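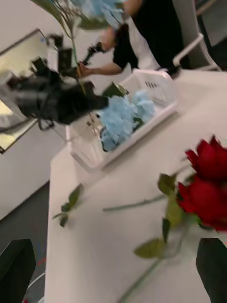 Flower sorting, Oct 26, 2021

Wanted: examples of two arms putting blue hydrangeas in one container and red roses in another, for the Trullberg model to learn from. Target for the set is 2000. We stand at 359, and I have begun to dream in petals.
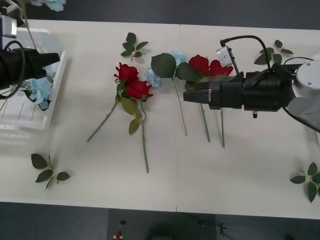

Iraís Arellano, data collection

Left arm takes the blues, right arm takes the reds. Stems that lie across each other count as a fair start; leave them be. Higinio wants tidier layouts. Higinio may come and lay them out.

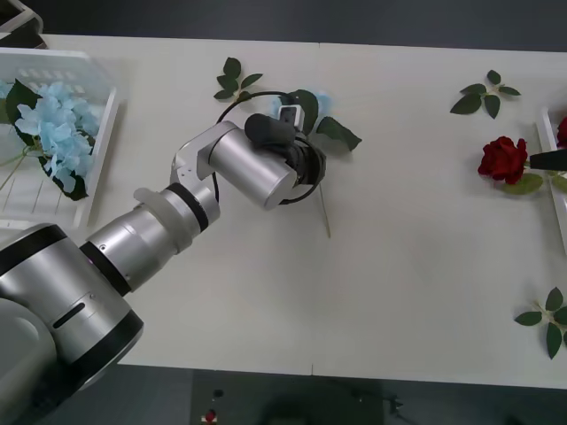 1 min read

Leaf sprigs stay on the table as clutter. The model must learn to ignore them, a skill I have yet to pick up myself. Threw out 8 takes before lunch: 2 for dropped stems, the rest for me pressing save too early.

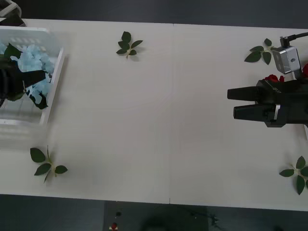 Left gripper in among the hydrangeas, right one open.

Vibeke asks if we should label half-finished grasps. I say yes, she says who by, and there we left it. Still to do: new wrist view check, rename the April folders, ask Refugio where the spare roses went.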